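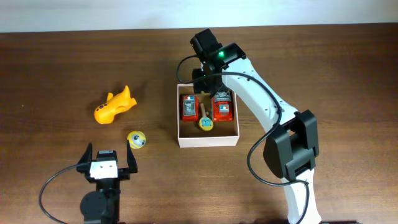

How to move a packing bench over to the arms without losing your people

Posted in: Workshop, Returns and packing

Quick one before the November rush. Three sites have asked me how we switched the toy returns benches at Brusedon, so writing it down once. This is for the bench lead, not for whoever does the wiring. If you need the wiring go to the Enix binder on the shelf by the door.

What you need

A bench with two arms fitted and signed off
One person who already works that bench, full shift
A second person for the first 2 weeks (do not skip)
Boxes, open top, shallow. Deep ones come later
Mixed toys. Real returns, whatever came in
The stop sheet, printed, taped where people can read it standing up

Before you start

Tell people what happens to their hours. First thing, before the arms are even plugged in. We did it the other way around and had a bad month. Say which shifts stay, who moves, what the pay grade is. If you don't know yet say you don't know and give a day when you will.

Then ask the bench crew what they hate. Ours said bending and reaching over to the far side of the box, 500 times a shift. Sorting was fine, they liked the sorting. So the arms got the picking and placing, and the people kept the deciding. Write your own split down. Two columns on a sheet of paper is plenty.

Step 1. Clear the bench

Table bare. Mugs, tape guns, phones, all off. Box in the middle where both arms can get to it. Loose toys to one side, with gaps between them. A hand's width is good.

Step 2. Cables

Look at the cables before every run. They loop out wide when the arm folds and will sweep over whatever's on the table. Move each arm slowly through its full reach and watch the loop, not the gripper. If it drags over the box, stop and re-clip. Takes a minute. We lost a whole Sunday shift to a snagged one.

Step 3. Easy things first

Big chunky pieces. Trucks, planes, anything with flat sides. Set the grip on those and leave it. Balls are a pain – they roll when the fingers close a bit off center, and then you have a person chasing a ball round a live bench. No chasing. Stop first, then pick it up.

Thin handles after that. Rattles, mallets, spoons. Approach from straight above or they tip.

Step 4. Run 50 pieces with someone watching

Watching means watching. Not packing the next carton. The person on the bench keeps a tally:

picked fine
dropped
picked the wrong thing
person had to step in

Last line matters most. Bhuiyan keeps ours on the back of the shift sheet and it's the only number I read every day.

Step 5. Decide who can stop it

Everyone. Put it in writing. Nobody gets asked why until the end of the shift and then only to fix the thing. In our first week almost 200 stops. Manager upstairs went pale. Most were people geting used to an arm moving near their elbow, a few were real faults we'd have missed.

Step 6. Change the job sheet

This is the step sites leave out. The job is different now so the sheet has to be too. Ours used to say "picker/packer". Now it has checking, setup, clearing jams, logging. Clearing jams is skilled work, and Marit Moen argued for a higher grade for it and got it after two meetings. Ask for yours early, it's much harder once the numbers look good and everyone upstairs is happy.

Also breaks. The arm doesn't slow down before lunch the way a crew does. Pause it on the clock, same time every day, or people will stand there feeling they should keep up.

Step 7. Rotate

Two hours on the bench, then swap. Watching is more tiring than packing, different kind of tired, eyes and neck. We tried four hours and the tally went bad in the last one. Missed drops, wrong items going out.

Things that went wrong for us

Put the fastest packer on the arms. She was bored by day three and asked to go back. Put someone curious on it instead, speed doesn't matter.

Took a stool away to make room. Give the stool back.

Left talking out of the plan. Two packers side by side chat all day, one person with two arms can't. We turned the benches so they face each other. Costs you a bit of floor.

Used Jellow labels that peeled and stuck to the fingers. Any low tack label does this, check yours before you blame the grip setting.

After the first month

Sit down with the bench crew and the two column sheet from the start. Some things will have moved over. Ours gave box closing to the arms and took it back a week later. Fine. Cross it out, write the new one, date it, tape it up agian.

Stop sheet template is in the shared folder, under benches. Change the extension number at the bottom, it still has ours on it.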